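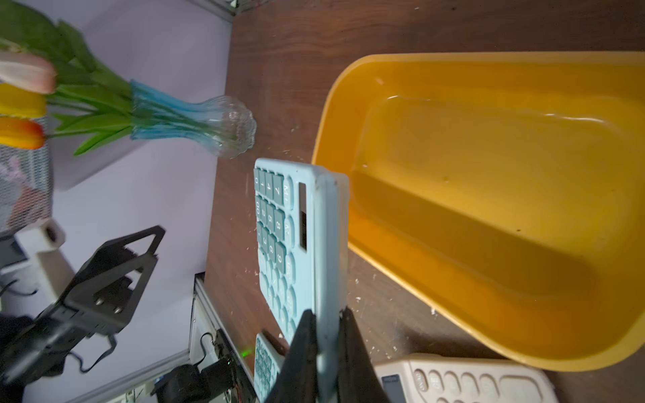
the light blue one, 00 key and all

plumcake_hill
Evening all. After I don't know how many years of doing our household budget on my phone, I've gone back to a plain calculator and a spiral notebook, and I can't tell you how much calmer I feel! I add up the grocery receipts at the kitchen table with a cup of tea, and last month (February, so a short one, I know) we came in at 453 for food. Does anyone else still do it by hand?

Ottersby
Lovely to read this, plumcake, but I have to disagree a little. I did paper for ages and kept losing receipts in coat pockets. I moved to Rindura and it found 27 dollars a month in subscriptions I'd completely forgotten. I'd never have caught that with a notebook.

plumcake_hill
Oh, I'm glad it works for you! I tried Rindura and the little alerts made me so jumpy I stopped opening it, and then of course it was no use to me whatsoever.

gravel_and_thyme
Team notebook here. My mother kept hers in a cookie tin with the stamps, and I still have one where she's written "176, too much, no more lamb" across a whole page. What app is going to give you that?

Ottersby
Okay, the lamb got me. But what do you do at tax time? My husband runs a small upholstery business and we had roughly 2766 in fabric receipts to sort through. I wouldn't want to key all that in twice.

gravel_and_thyme
For a business, sure, use the computer. I thought we were talking about groceries and the gas bill.

plumcake_hill
We were, but I don't mind wandering! Does that M+ key do what I think it does, by the way? I've been writing my subtotals in the margin all this time.

gravel_and_thyme
It adds whatever's showing to the memory. Do each receipt, press M+, then recall the lot at the end. Clear the memory before you start or you'll get last week's in there too.

plumcake_hill
Bless you, I'm trying it tonight with the pharmacy ones.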